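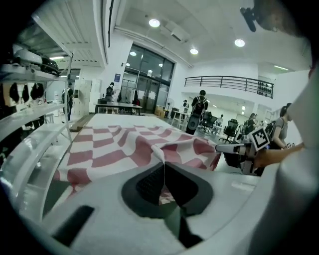 Jotesetti Opens Textile Reuse Room for Household Linens

FOR IMMEDIATE RELEASE
15 May 2021

Jotesetti, a nonprofit organization that collects and redistributes household textiles, today announced the opening of its new textile reuse room in Prurkenitz. The room will serve as the organization's main location for sorting, folding and packing donated tablecloths, sheets, towels and curtains before they are passed on to families and community kitchens in the area.

The new room replaces a smaller space in the Jelum building, which Jotesetti had used since it was founded. Work moved to Prurkenitz in stages this spring, and all folding is now done at the new address.

A long white table is at the center of the operation. Cloths are opened out on it, checked on both sides, and folded to a standard size. Checkered tablecloths, including the familiar pink and white kind, make up a large share of the donations. They are also among the items most often requested by the kitchens that Jotesetti supplies.

"A tablecloth is a large and awkward thing to fold well, particularly for one person at a small table," said Natalina Serra, director of Jotesetti. "We asked for length when we were looking for a room. Our staff can now lay a cloth out, look it over properly and bring the corners together without it ending up on the floor."

White walls and good light were also priorities in the search. Stains and worn patches are hard to find on patterned fabric, and pale threads are easily missed. The Prurkenitz room has recessed lights in the ceiling, and its tall glass wall with doors lets in daylight. Metal shelving stands along one side.

Each item received by Jotesetti is placed in one of three groups. Pieces in good condition are folded and packed for delivery. Pieces with a loose thread, an open hem or a small tear are set aside for mending. Cloth that can no longer be used in one piece is cut down for cleaning rags or sent for fiber recycling. Items are washed before they reach the folding table, and any piece that does not pass inspection is returned to the laundry.

In the past year the organization packed 774 bundles of household linens, each labeled with its contents and sizes. With the added space, Jotesetti expects to reach about 1,000 bundles in the coming year. Bundles are delivered to 47 partner groups, including shelters, senior meal programs and school kitchens.

Mending will continue under the direction of Adwoa Nyarko, who joined Jotesetti as textile manager last October. Ms. Nyarko has prepared a short written guide to folding and inspection, which is given to every new member of the staff and will be made available to partner groups free of charge.

"Checks are helpful when you are folding, as the lines tell you whether the cloth is straight," said Ms. Nyarko. "They can also mislead you. A cloth that has been stretched in the wash will have wavy lines, and you have to follow the hem instead. We cover this on the first morning."

The opening was supported by Hồ, a family-owned linen supplier, which contributed toward the first year's rent and has agreed to provide thread and replacement hem tape. Hồ will also accept worn cotton from the reuse room for recycling.

Donations of clean household textiles may be brought to the Prurkenitz address during posted hours. Jotesetti accepts tablecloths, napkins, sheets, pillowcases, towels and unlined curtains. It is not able to accept carpets, mattresses, pillows or clothing. Donors are asked to bring items dry and unbagged where possible, and to keep matching sets together. Donors with more than 11 large items are asked to arrange a time in advance through the front office.

Partner groups wishing to request linens should send a list of table or bed sizes along with the number of pieces needed. Requests are filled in the order received.

About Jotesetti

Jotesetti collects, repairs and redistributes household linens. The organization works with shelters, meal programs and schools, and offers instruction in the care and mending of everyday textiles. Its offices and reuse room are located in Prurkenitz.

Media inquiries may be directed to the office of Natalina Serra, Director, Jotesetti, Prurkenitz.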